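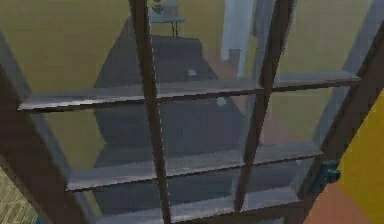 *A glazed door in the simulated house used by the Drillville Community Workshop for its home robot build.*

## Workshop Members Rehearse Home Robot in Simulated House

DRILLVILLE - Members of the Drillville Community Workshop have completed the first stage of a shared project to build a small household robot, the workshop announced Friday. The machine, named Bremach, is being assembled at the workshop's benches and in the garage of project lead Asuka Mizuno. Its control software is being tested in a simulated house before the robot is allowed to move under its own power.

The project began in December with 17 members. Sixteen remain active, divided between a mechanical group, which is building the wheeled base and a single arm, and a software group, which maintains the simulated rooms and the test schedule.

According to the workshop's progress report, the software group has logged 2,178 simulated runs to date. Each run gives the robot a starting point and a destination and records whether it arrives without touching a wall, a door or a fixture. Runs that end in contact are kept and replayed at the weekly meeting.

Doors have taken up much of the group's time. The report states that early versions of the planner treated glass panes as open space, and that the group now marks every door as solid until its position has been confirmed. Narrow approaches, where a nearby surface hides part of the doorway, remain on the list of unresolved items.

"We would like the robot to stop and look again when it can see only part of a door," Mizuno said. "At present it sometimes commits too early."

The simulated house also includes decorated walls, among them one with a framed portrait beside a door. Members of the software group are using such walls to check that the robot does not mistake a picture for an opening. 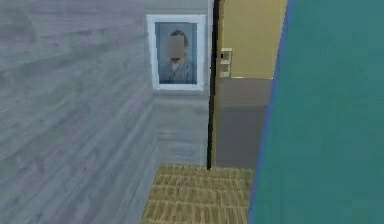
## Bathroom Tasks to Follow

The second stage will introduce simple tasks at a sink. The simulated bathroom has a pedestal sink with a soap dispenser in the basin and a small bottle on the back rim, and the robot will be asked to identify items of this kind and to report where they are. Lifting and moving them will be attempted later, once the arm has passed its bench tests.

Elaheh Nouri, who coordinates the mechanical group, said the gripper is the part most likely to delay the schedule. The present version, the third, has two padded fingers and closes too slowly to hold a smooth object - a fault the group attributes to the gearing. A replacement gear set is being cut on the workshop's own mill. 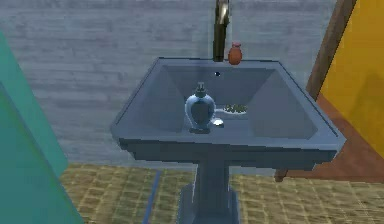 Davoud Alipour asked at the meeting whether results from a simulated sink would hold for a real one, where surfaces are wet and the light changes during the day. Mizuno replied that they would hold only in part, and that the group intends to repeat every sink task on a bench mock-up before the robot enters a member's home.

The workshop has set aside five evening sessions for the bench tests. Sessions begin at 7 p.m. and are open to all members who have completed the electrical safety course. Members wishing to join the software group should bring their own laptop and speak with Kiều Ông at the front desk.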